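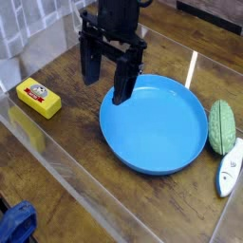

Blue plate, yellow block with the cow label, green bumpy veg, white fish. Wood-grain tabletop.

Nimside Play Food — README

Pictures and notes on toy food laid out on a table, with and without a plate. Put together by Raghda Bitar and Khôi Tăng, last cleaned up in December.

What's in it
200 layouts, 16 toys, 5 plates and bowls. One text file per layout, same number as the picture. Toys come from mixed sets so sizes don't match — a fish can be as long as a butter block.

Naming
yellow_block = the one with the cow. Could be butter, could be cheese, we gave up. Older notes say "butter", same thing.
green_bumpy = oval, seam down the middle. Ruba says bitter melon.
fish_white = blue outlines, drawn-on face.
plate_blue = big shallow one with the raised rim. Not the blue bowl!

Layout words
on = resting fully inside the rim. beside = on the table. Touching the rim from outside still counts as beside. An empty plate gets "empty", dont leave the line blank.

Known problems
Label lettering too small to read in most pictures, don't use it for text work.
Layouts in folder 6 have the left/right notes swaped. Fix pending.
Scuffs on the tabletop are not objects.

Questions to Khôi. Send corrections with the layout number.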